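Larnau Stockroom Automation: Progress Report to the Rantala Fund
Prepared by Pendo Mwakalinga, project lead, Drindutora
29th May

Dear Kheri and everyone at the fund,

Thank you for your patience with this report, which is a couple of weeks later than the last one and, I'm afraid, a good deal longer. A lot has happened at Larnau since we wrote in November, and I would sooner give you too much than leave out the part you were curious about.

Where we are

When we last wrote, the two-armed robot existed for us mostly as a line in the budget. It still has not set foot (so to speak) in the stockroom, and it won't until the second half of the grant, but it now spends its days in simulation, working at shelves much like the ones our pickers use. We took your advice and put the money into the simulated room first. Kibet Kioko built it over the winter, and he has been very generous about letting the stockroom staff come upstairs and tell him what he got wrong. They told him plenty. The gaps between shelf boards went through several rounds, and so did the height the robot starts from.
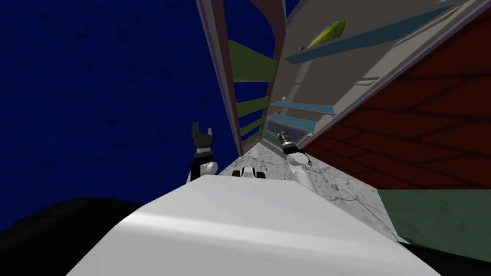 The stockroom team is 16 people across two shifts. Every one of them has now spent at least one session at Kibet's desk, and most have come back for a second without being asked. We had set aside 40 paid hours for this in the original plan and used 53, which Faith Mwakalinga has already squared with payroll out of the training line. (Faith and I are cousins, as I mentioned in the application, and she signs off on my hours more strictly than on anybody else's.)

What the simulated trials cover

We agreed on a target of 1000 simulated reaches before the end of this period, and we met it with a few days to spare. A reach, for our purposes, begins with both arms at rest and ends when a gripper either has hold of the item or has backed away from it. Backing away counts as a proper ending. Upendo Owino, who has picked on the early shift longer than anyone, argued for that rule, and I think she was right. A picker who isn't sure of a box lets go and looks again, and she did not want to share an aisle with a machine that couldn't do the same.

The harder part has been the views. The software gets one view from high on the robot and others from close to the grippers, and they do not agree with each other as neatly as we had hoped. Up close, a plain wall and a plain panel can tell it very little about how far away anything is.

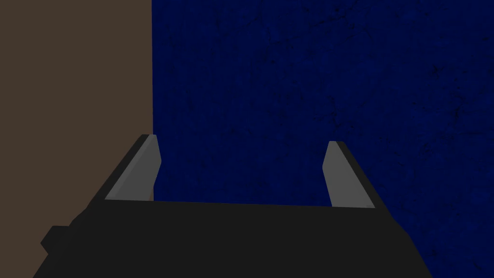

Kibet's answer was to vary the colors and surface patterns of the walls, floor and furniture from one run to the next, so that the software can't get comfortable with any one room. The staff found this very funny at first and there was a good deal of talk about redecorating. Now they mostly look straight past the colors to the shelves, and that happens to be the habit we want the software to learn too.

I should be plain about what is not going well. Items far back on a shelf are still a struggle, and so is anything very small. Long, slim items are better when they lie along the shelf than across it. The arms also spend more time than we'd like getting into position, and the late shift has pointed out, quite fairly, that a person would have been to the next aisle and back by then. We are using Vulby, the planning tool named in our proposal, to shorten those moves, and I expect to have more to say about it in the next report.
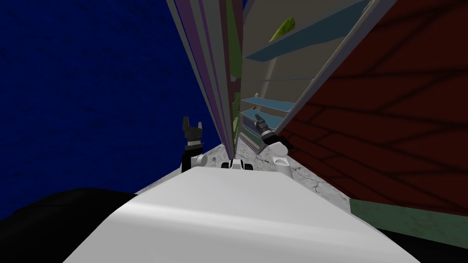

What is changing for the staff

You asked us to treat this as seriously as the technical work, and I hope you'll feel we have. No one's hours have been cut, and the written promise on that runs through the end of the grant. What has changed already is how people spend part of their week. Two pickers, one from each shift, now give a morning to reviewing trial runs with Kibet. They mark the runs they would be uneasy standing beside, and he goes through those first.

Upendo is one of the two. She told me she had come into this expecting to be shown a finished thing and asked to smile at it. She has since filled most of a notebook, and her pages on the top and bottom shelves (where the backaches come from, as she has been saying for years) have changed our order of work. We had planned to start the robot on the middle shelves, where reaching is easiest. It will now be tried on the awkward heights early on, even though that makes our numbers look worse for a while.

There is worry too, and I don't want to smooth it over. A few people on the late shift have asked what happens when the promise on hours runs out. I haven't got a full answer for them yet. Management has agreed to sit down with both shifts before any machine is delivered, and I have asked that the discussion be written up and shared with you.

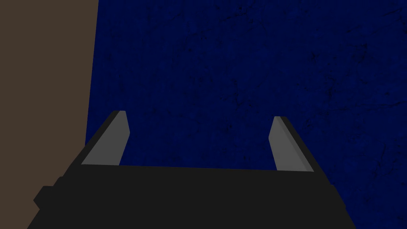 Gripper view from the simulated trials, fingers open.

Next steps

Kibet will carry on with the far-back and small items, and will add a version of the room with less space in front of the shelves, as the early shift requested. Faith will send the full spending table separately. The training line is over by the 13 hours explained above, and everything else is within plan.

We would also like to ask whether part of the travel money could be moved to pay for more review mornings. We have hardly touched it, and there are now more pickers wanting a turn than we have mornings to offer. If you are agreeable, a short note to Faith would be enough for us to go ahead.

With warm thanks, and do come and see us when the roads allow,

Pendo Mwakalinga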